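Features | Automation

Print this article | E-mail to a friend

The shopping list that ate my summer

I used to think that buying robots was the glamorous bit. Then I was handed the equipment budget at Surkthorpe, and I've spent the weeks since learning the price of things I didn't know had a price. Screws! Finger pads! A mount that costs more than my first bicycle!

We're a small outfit and we want a machine that can pick mixed objects out of a muddle and put them away. The arm itself was the easy part. I had two quotes inside a week, one from Wundatow and one from Pultus, and they were so close together that I stopped worrying about arms altogether and started worrying about everything you have to buy around them.

The hand-held grippers, for a start. You need people to do the picking before any machine has a go, so that there's something for it to learn from, and each person needs a gripper of their own. I'd put down four. Everyone who'd done this before laughed at me (kindly, mostly) and told me to put down nine, with a drawer of spare fingers. I went away and did the sums on nine, had a biscuit, and did them again.

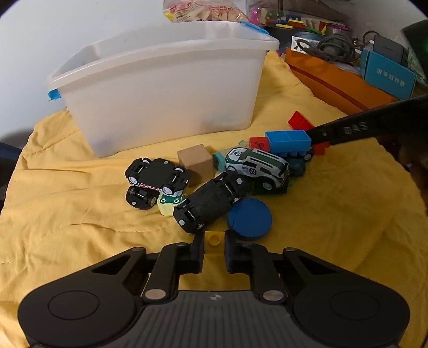 Then there's the stuff to be picked up, which I'd left off the first draft completely. I had a line for computers, a line for training, even a line for desk fans, and not a penny for toys. You want plenty of variety — big, small, smooth, awkward — and you want wheels, which are a menace. I pencilled in £60 and was rather proud of myself. A charity shop will take you a long way on £60, and if you go on a weekday morning you'll have the toy shelf to yourself.

Cloths are the other thing. Buy more than one, in different colours, and please don't let anybody iron them. I allowed £29, then spent it in one go on a market stall and had to ask for more.

Where I got properly stuck was storage. Our supplier, Orakzai, wanted to sell us a shelving system with labels and little drawers, and it was lovely, and I very nearly signed. But we'd have been paying for drawers to keep bricks in. Lidded boxes do the job and you can carry one under your arm. The money went on a second year of support for the arm instead, a line I'd advise anyone to fight for, as it's always the first that somebody tries to cross out.

My other tip is to budget for time, and I mean on paper, in hours, next to the pounds. I gave us 40 hours for setting up and tidying away, and I already suspect that's mean. Putting things back in a mess takes longer than you'd think — you get fussy about it!

The order goes in later in September, arm and all. I've gone with Wundatow, in the end, on the strength of a man on the phone who told me which of the extras I could do without.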